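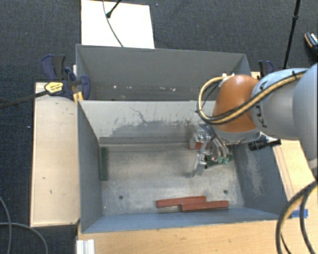 Re-oiling a wooden bench top after heavy use, cure time vs. film build

Finishing and Surface Prep > Workbenches

gnavarro_shop
Posted 01/08/2021

Bench top is glued-up hard maple, 63 inches long, 2 inches thick, originally finished with three coats of boiled linseed oil. After four years the oil is gone in the working area and the wood is grey near the vise. Water no longer beads. I scraped it back to clean wood last night and took it to 150 grit.

Options I am considering:

Boiled linseed again, thinned for the first coat.
Pure tung oil, thinned.
A wiping varnish, three coats, scuffed between.

Main requirement is that glue squeeze-out pops off with a scraper. Second requirement is that the top is not slippery. Appearance does not matter. Shop is an unheated garage, humidity currently high.

Gerardo

plainsawn
Wiping varnish meets the first requirement best. PVA glue does not bond well to cured varnish. It fails the second requirement if you build a film. Two thin coats, wiped nearly dry, and stop there.

kerf_and_set
Disagree with varnish on a bench. Any film finish chips at the dog holes and along the front edge, and once it chips, liquid gets under it and you have a repair that involves sanding the whole area. Oil wears evenly and you add more when it looks dry. Linseed again, no reason to change.

plainsawn
A film finish chips if it is thick. Two wiped coats are not thick. I have had that on my assembly table for six years and there is no chipping anywhere, including the corners.

kerf_and_set
An assembly table is not a bench. Nobody is driving holdfasts into it.

m_calimlim
Some numbers, as I tested this on offcuts a while ago. Maple, sanded to 150, one bead of yellow glue on each, left overnight.

Bare wood: glue tore fibers when scraped.
Boiled linseed, three coats, cured one week: came off with some effort, a few torn fibers.
Boiled linseed, three coats, cured 33 days: came off clean.
Tung oil, four coats, cured 33 days: came off clean.
Wiping varnish, two coats, cured one week: came off clean.

So the oil works for glue release if it gets time to cure. Most complaints about linseed on benches come from people who put the top back in use after two days. Varnish gets there faster.

On slip, I could not tell any of them apart by pushing a planed board across. Paste wax on top is what makes a bench slippery.

Milagros

gnavarro_shop
Useful, thank you. I can't leave the bench idle for a month. Was the varnish oil-based or water-based?

m_calimlim
Oil-based, semi-gloss, cut with an equal volume of mineral spirits. I did not test water-based.

oldvise
You are all overthinking a bench. I put nothing on mine. Glue goes on newspaper.

plainsawn
Newspaper sticks to the squeeze-out and then you are sanding newspaper off the workpiece. Wax paper or kraft paper with a wax face.

oldvise
It sands off. It has sanded off since before I retired.

sebastian_turns
Has anyone used the Plorum hardwax? The label claims one coat and back in service in 20 hours. My local store has started carrying it next to the Jalance bench oil and the price is close to double.

kerf_and_set
Used the Plorum on stair treads. It looks good. It cured slower than the label in damp weather, closer to three days before it stopped feeling tacky under a sock. Gerardo's garage sounds damp. Buff off every bit of the excess or it stays soft in the pores.

I have not used the Jalance. The can lists linseed oil, solvent and a drier, so I would expect it to behave like boiled linseed.

sebastian_turns
Three days is not what I was hoping for. I will stay with linseed.

m_calimlim
For any of these, do the underside as well. One coat is enough. A top that is sealed on one face and bare on the other takes up moisture unevenly, and at 2 inches thick it will still move. Mine cupped enough to rock a straightedge before I flipped it over and coated the bottom.

plainsawn
I don't think one coat of oil slows moisture enough to matter. Oil is a poor vapor barrier. If it cupped, the boards were probably not at equilibrium when you glued up.

m_calimlim
The boards had been in the shop for over a year. I agree that oil is a poor barrier. With varnish on the top face the difference between faces is larger, and varnish is what is being recommended to him.

plainsawn
Fair. With varnish, coat both sides.

gnavarro_shop
Going with thinned varnish, two coats, both faces. Grey area by the vise did not scrape out completely. Oxalic acid, or leave it?

kerf_and_set
Leave it if appearance does not matter. If it is black and not grey, that is iron from the vise reacting with the wood, and it will return as long as bare metal sits on damp wood. Put a piece of leather or a scrap of sheet plastic between the vise casting and the bench.

Also, lay your rags out flat to dry outdoors, single layer, away from anything that burns. Oil-based varnish rags can heat up when balled, same as linseed rags.

oldvise
Agree on the rags. Mine go over the fence until they are stiff.

gnavarro_shop
Stain is grey, no black. Leaving it. First coat went on the underside tonight, cut by half as described. It took a lot more than I expected, nearly a pint, most of it into the end grain. Waiting until it is dry to the touch before I turn the top over.

mevurham
Wipe the end grain a second time while you have the can open. It keeps drinking after the faces have stopped.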